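Drying (laundry)

Drying is the last wet stage of laundry. Line, rack or machine. Outdoor lines came first, indoor racks spread with apartment living.

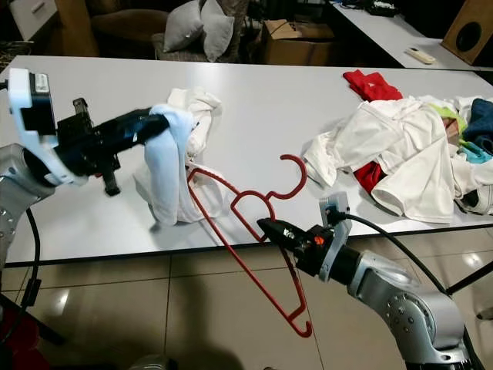

A talk page comment from Fliker disputes this, saying racks were common in farm kitchens well before apartments. Source still needed.

Cotton holds more water then polyester and dries slower. Thick seams last of all. The Clisdale town survey, done in March, covered 853 homes; 454 used no dryer.

Hangers save space and cut down on creases. Towels too.

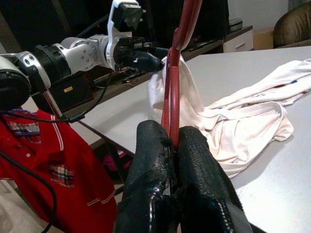 See also
Ironing
Clothes line
Hellemel wash house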